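Section 5 – Recording suture examples (Afridi recorder, Bondau arm set)

Share 14 | Comments 3

Before you start – fixed camera on, wrist camera on, clocks synced. Skip the sync and the whole session is no good for training.

1. Open a new session. Name it with the site code first (Sonditcombe = SON).
2. Pedal down to record. Wait for the tone.
3. One stitch = one example. Needle in to last knot, then pedal up. 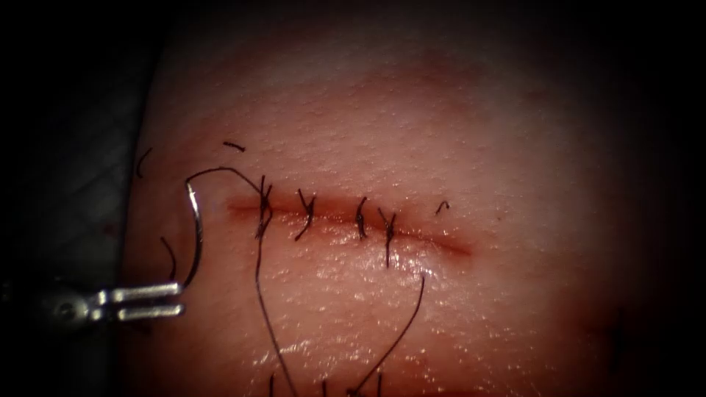 4. Tag it right away: good, slow, or retry. Don't delete retries – the Flirnitz trainer uses them.

NOTE: Keep each example under 226 seconds. Longer ones get split and teh tags drop off.

5. Between examples, park the jaws closed and let go of the pedal.

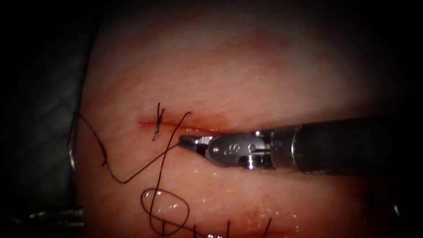 Fig. 5-2. Instrument at the incision, jaws closed, one stitch tied.

6. Knots. Throw the loops at normal speed. No pausing for the camera, the learner picks up the pause too.

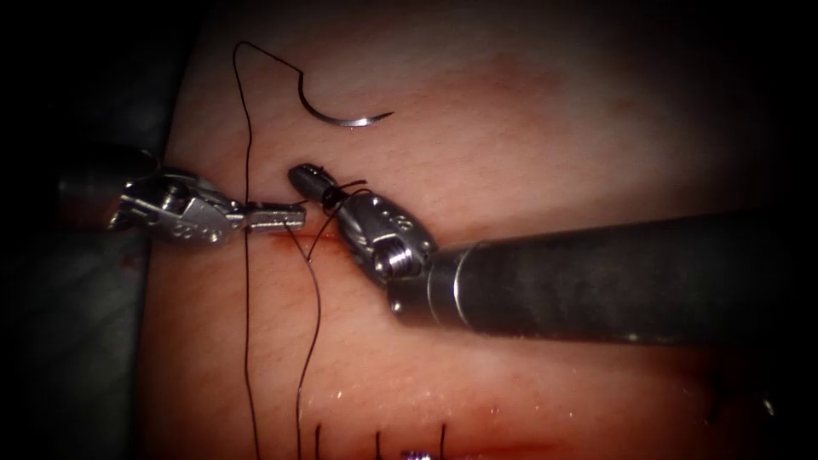
Page last changed: May 21, 2025

7. Check the wrist view after every knot. Blurry jaws – stop, refocus, redo.

CAUTION: Do not move the fixed camera mid session. If it gets bumped, close the session and start over at step 1.

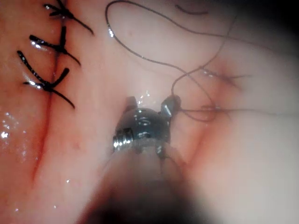
8. Upload when you have up to 184 examples. More than that and the transfer times out, fix is planed but not in yet.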